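Rarneck Teaching Shop: Frequently Asked Questions

Getting started
Who can come?
What does "showing" a robot mean?
Do I need to know how to code?
By hand or by remote?
Bench questions
After your session

Last updated 19 April 2026

We get a lot of email before people's first session, and we love it, so keep it coming. Most of what you ask is answered on this page. If your question isn't, write to Halldóra Østergaard at the front desk and she'll find the right person.

Getting started

Who can come?
Anyone 18 or older. We've had machinists, piano tuners, a pastry cook and a whole family of clock repairers. If you're good with your hands you'll probably pick it up fast, and if you think you aren't, come anyway! Some of our cleanest recordings were made by people who apologized for being clumsy all the way through.

What does "showing" a robot mean?
You do the job, the robot's sensors and cameras record it, and that recording is what the learning software studies later. One complete try, from start position to finished, is called a demonstration, or a demo. A demo of a good, ordinary, slightly boring run is worth a great deal. So is one where you miss, notice, and fix it.

Do I need to know how to code?
No. There is a foot pedal to start and stop recording and a big key on the keyboard to throw a run away. Bjartur Overgaard looks after everything behind that.

How long is a session?
Plan on 4 hours with a proper break in the middle. Your arms will want the break. Coffee is free and the good mugs are on the top shelf.

By hand or by remote?

What's the difference?
By hand means you hold the arm itself (or a gripper that comes off and works like a pair of tongs) and move it through the job. By remote means you sit at the leader arms and the working arms copy you. We teach both, and most people have a favorite within the first hour.

Which one is better for gears?
Arguments about this have run right through lunch. Gebhard Moser swears by hand guiding, since you feel the teeth catch and slide home. Amarachi Dauda gets lovely results by remote and says the trick is to stop watching your own hands and look only at the wrist camera view. Try both and tell us what you think.

Is there a delay when I work by remote?
A small one. You'll notice it for the first few minutes and then your hands adjust. If it gets worse during a run, throw the run away and call Bjartur.

Bench questions

What is the Hamavik task?
It's our gear task, named after the town where Gebhard learned his trade. The job is to set gears at their places around a metal disc so that they sit squarely on their pins. It looks like five minutes' work, and it has kept all of us happily busy since last August. We've recorded 1,136 demos of it and would like to reach 3,000.

Why do the fingers have black pads on the inside?
Grip. A steel gear can skate right out of a bare finger. The pads have a rough surface that takes hold, and they do get ragged along the edges. A bit of fuzz is fine. If a pad is peeling away from the red part, tell us before you record.

What do the wrist cameras see?
Whatever the fingers are pointed at, so a gear in the grip fills a good part of the view, and an arm turned away from the work sends you the floor and the cables.

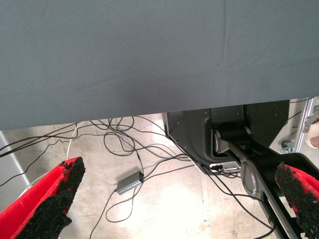
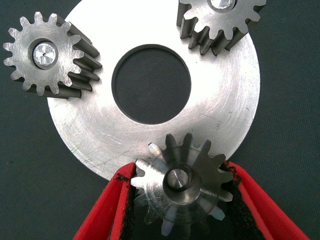 How do I know a gear is lined up before I let go?
Look at the shaft end in the middle of the gear. You want the hub to make an even ring around it. If the ring is fat on one side, the gear is leaning, and you should ease it back before opening the fingers. By hand you can also give it a very small twist and feel for the teeth. Please don't push down hard. If it won't drop, lift, turn a little, try again, and keep recording while you do it. Those little hunting moves are exactly what the robot needs to learn.

Can I step over the cables?
Please go around. There's a walkway behind the rigs. A tugged cable can drop a camera halfway through a run, and you won't always notice until the recording is checked.

What if I drop a gear?
If it lands on the cloth within reach of the arm, carry on and pick it up with the gripper. That's a great demo! If it rolls onto the floor, stop the recording, get the gear, wipe it, and start over. The parts come with a film of oil on them, and lint loves oil.

Does the arm have to start from the same spot every time?
Start close to home position, with the fingers open. The parts should be set out a bit differently each run. New people tend to line everything up neatly because it feels polite. Mess it up a little.

Should I go slowly?
Go at the speed you'd use if you were doing it for yourself and cared how it came out. Very slow demos teach the robot to dither.

After your session

What happens to my recordings?
They're copied to our own server, checked by a person, and tagged in Trustus, which is the logging program Santino Salinas wrote for us. You get a short note back with the number of runs kept. Don't take a low number to heart on your first day.

Will I see the robot do it by itself?
Yes, if you come to Després. It's our evening open bench (the name is Amarachi's), where we load whatever was trained last and let it run. Sometimes it places every gear. Sometimes it picks one up beautifully and then puts it down next to the disc. Both get applause.

Can I bring my own task?
We'd be thrilled. It should fit on one bench, use parts no heavier than a full soup can, and have a clear finish so we can tell when it's done. Send Gebhard a few lines and a sketch first. Folding, sorting, plugging in and screwing on have all gone well. Anything with open liquids has to wait until we have a bench for it.

Can I come back?
Yes please. Returning demonstrators can book any open slot without doing the introduction again, unless it has been over a year.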